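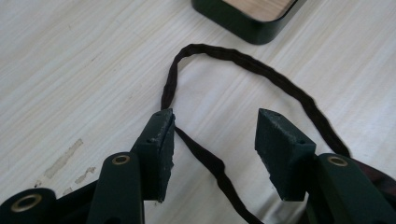
Re the waxed cord question, short answer is yes, switch. I've been sewing bindings on the linen for years and the linen is fine but the Liststead shop stopped stocking the heavy weight in July and what they send now frays at the third hole. So I went looking. Cord is the thin dark brown twisted stuff, same as on my table in the photo, and you can see it's a bit lumpy and keeps its kinks, so pull it over a block of wax twice before you thread it or it'll catch in every station. Got mine from Baláž, 39 for the big spool. Not cheap. Lasts.

Tincuța Vlad wrote:
> Has anyone tried anything other than linen for the long stitch
> notebooks? Gergely says twisted cord is too thick for 8 sheets to
> a section and tears the paper at the fold. I have 30 of these to
> finish for the Clornumcombe fair and I'm down to scraps. Also what
> needle??

Gergely is half right. Tears if you punch with the fine awl. Use the next one up and go in from the inside of the fold, not the spine side. 8 sheets is ok in the cream paper, I'd drop to six if you're on the thin laid stuff. Needle, blunt tapestry, any brand, file the eye if its rough.

Don't knot at the start. Leave a tail as long as your hand and tie off inside the last section, otherwise you get a bump and teh cover won't sit flat.

Ludmila, you asked off list about glue on the spine. None on mine. The Gundeder handout says paste it but that's for case bindings I think, different animal. Someone correct me.

Can bring a length of the cord to the next meeting if Tincuța wants to try before buying. Will be there by 7, have to leave early tho.

Anežka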